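Section 4: Setting Up a Silent Film Screening with the Furnival Player

Welcome back, and well done on getting the projector focused! In this part of the guide we'll get your first silent feature loaded, running at a pleasant speed, and paired with music. Silent pictures ask a little more of you than talkies do – you'll be choosing the speed and the score yourself – but after a reel or two it becomes second nature, and most of our users in film clubs and libraries tell us it's their favorite part of the evening.

Before you begin

Make sure the player is switched on and that the Wovness music library has finished copying over. It holds 3,000 short cues, so the first copy can take a good long while. You'll know it's done when the word "Music" on the home screen turns from gray to white.

Loading the film

1. From the home screen, choose Films, then Add New.
2. Pick your restoration from the list. If a film comes in more than one version, the longest is listed first.
3. Check the intertitles. Many prints from Scandinavia and Germany come with the original-language title cards, and you'll want to turn on English subtitles under Cards.
4. Press Save. The player goes back to the film's own page.

Note: If your film is split across several files, add them all to the same page before you save. The player joins them in order of file name, so "Part 2" should come after "Part 1" without any help from you.

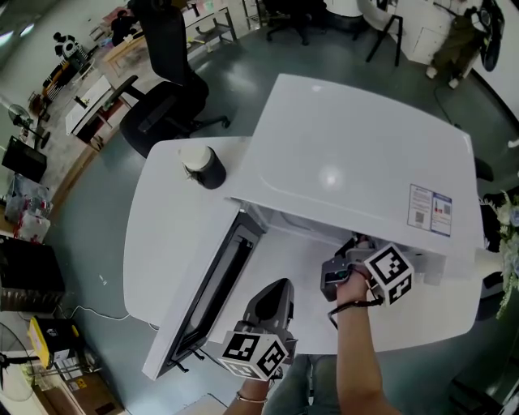

Choosing the right speed is the step people worry about most, and there's really no need. Silent cameras were cranked by hand, so the speed drifted from studio to studio and sometimes from one scene to the next, and a film shown too fast turns a tender farewell into a foot race. Start with the setting called Gentle and watch someone do an everyday thing with their hands, because hands will tell you more than faces. You know very well how it looks when a person reaches into an open microwave, as in the photo, and an arm reaching into a bread oven in a 1920s kitchen ought to seem every bit as natural to you. If the reach looks jerky, go down a step. If it looks dreamy, come back up.

Setting the speed

5. Open Speed and choose Gentle, Middle or Brisk.
6. Play a few minutes from a quiet scene, and then a few from a crowd scene or a chase.
7. Adjust with the left and right arrows until both look comfortable.
8. Press Hold to lock your choice for the whole film.

Caution: Don't change the speed once the music has been matched. The player will try to stretch the score to fit, and a stretched violin is a sorry thing to hear.

Matching the music

9. Choose Score, then Match by Mood. Our Bruner matching tool splits the film into chapters and suggests a cue for each one.
10. Listen to the opening and the last chapter all the way through. Those are the two your audience will remember.
11. Swap out any cue you don't care for by pressing Next. Cue 44 is a lovely slow waltz and suits nearly any ballroom, while cue 17 is our standby for snowstorms.
12. Press Save Score.

Note: If you have a live pianist, choose No Score at step 9 and skip ahead to Section 5, where we cover the cue light and the music stand lamp.

A comedy can stand a brisker setting than a drama, by the way, so please don't feel bound by whatever you used last time. The player keeps a separate speed and score for each film. Owners of the older Urisville model will need to write theirs down, as that machine forgets both when it's unplugged.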